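Textile care notes: sorting and pairing socks

The January round of the linen room review at Gosotgate covered small items, chiefly socks. Sheets and towels were dealt with in the autumn and the instructions for those stand unchanged. What follows replaces section 5 of the old sheet, which dated from before the Stesetard drying cabinets were fitted and still referred to the line in the yard.

Socks go through in mesh bags, cuffs unfolded, on the 30 degree programme. Bags should be filled to half and no further. A full bag comes out with the toes still bunched, and the ribbing then dries with a crease that has to be pulled out by hand. Arvid Rønning tried both loadings in cabinet 705 and recommends the half bag, even though it adds a second run on busy mornings.

After drying, lay each sock flat before doing anything else with it. Hold the toe end down, take the cuff between finger and thumb and draw it out along the line of the foot until the ribs run straight. Fine knits need only a light pull.
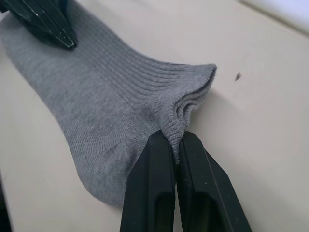 The cuff is also the place to check for wear. Elastic usually goes there first, and a sock that does not close up again after being stretched should be put aside for Nabila Abou Zeid, who decides on repair or rags. Holes at the heel are still darned if they are smaller than a thumbnail. Anything larger goes to rags. Loose fibres along the top edge are normal on the softer yarns and are not a reason to reject a pair – leave them alone and do not trim them.

Pairing is done by colour first, then by length, then by any mark at the toe or cuff. Toe marks matter most with the greys, where the knit alone is not enough to tell one make from another. Put all of one colour out before matching. Singles are kept for 2 washes and then released.

Use a pale surface for this work. Dark blue and black are easily confused on the old brown bench, and the cream tables by the window are now the agreed place for it. Baskets stand at the side of the sorting area and stay empty until the first pair is made up. 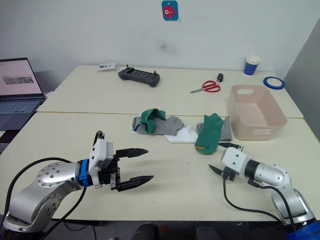
Green and grey socks on the sorting tables, with the pink basket alongside.

Finished pairs are laid one on the other, toes together, and folded once across the middle. Do not turn one cuff over the other. The Nitura labels go on the shelf and not on the socks – the adhesive marks wool. Queries about the Slaoui mesh bags, including replacements for broken zips, go to Arvid before noon.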